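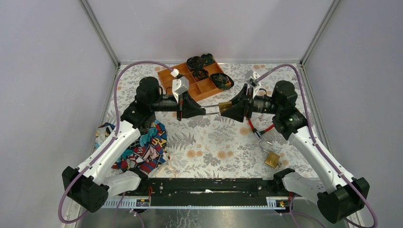
Choosing an Audio Interface for a Small Home Studio

September 12, 2019
Posted by Dalva Camargo

Readers of this blog frequently write to ask which audio interface they should purchase for a first home studio. The question deserves a longer answer than a reply by email allows, and the following notes are intended to set out my position. They reflect my own work, which consists mainly of recording voice and acoustic guitar, and they should be read with that in mind.

An audio interface converts the signal from a microphone or instrument into data that a computer can record, and converts the recorded data back into sound for headphones or speakers. Most current computers already contain a basic sound circuit. It is adequate for video calls and for listening, but it does not provide a proper microphone input, and it will generally introduce a delay that makes performing along with a recording uncomfortable.

Number of inputs

Buyers tend to overestimate their needs in this area. A person who records alone will rarely use more than 2 inputs at one time. I owned an eight-input Helden unit for several years and used the additional inputs on one occasion, for a drum session that was never released. Anyone who intends to record a full band should of course plan differently, and should also budget for the microphones, stands and cables that such a session requires.

Please note that manufacturers do not all count inputs in the same manner. A box advertised with 10 inputs may include digital connections that are of no use without a further piece of equipment. The figure that matters is the number of microphone preamplifiers, and it is usually given in the specification table at the back of the manual.

Latency and drivers

Latency is the time that passes between playing a note and hearing it through the computer. It depends on the buffer size selected in the recording software, on the quality of the driver supplied by the manufacturer, and to a lesser degree on the computer. My present interface, the Arnon, runs reliably at a low buffer setting while tracking. I raise the setting before mixing, when delay no longer matters and the plug-ins require more processing time.

Before making a purchase, visit the manufacturer's support page and check the date of the most recent driver. I discontinued use of my Preltar for this reason alone. The sound was entirely satisfactory, but the driver had not been revised to suit my operating system, and recordings were interrupted by clicks that no change of settings would remove.

Direct monitoring

Direct monitoring sends the input signal to the headphones before it reaches the computer. It is a simple feature and a valuable one for singers. Preference should be given to a unit with a mix knob on the front panel, which allows the performer to balance the live signal against the backing track. Some models offer only an on/off switch, and a few place the control inside a software panel, where it is inconvenient to reach during a take.

Power and connections

Many small interfaces draw their power from the USB port. This arrangement is suitable for most dynamic microphones and for a single condenser microphone. If two condensers are to be used together, I recommend a unit with its own power supply. I also recommend connecting the interface directly to the computer. My Arnon disconnected twice in one evening when attached through a hub and has given no trouble since the hub was removed.

Headphone output

Reviews seldom give this subject enough attention. My older studio headphones are difficult to drive, and several inexpensive interfaces could not bring them to a useful level. Prospective buyers should test their own headphones with the unit wherever a store permits it, or confirm that a return period of at least 30 days applies.

A comparison of the Arnon and the Prado will be published in October. Both will be recorded with the same microphone, and the unprocessed files will be made available for download. Questions concerning either unit may be left in the comments.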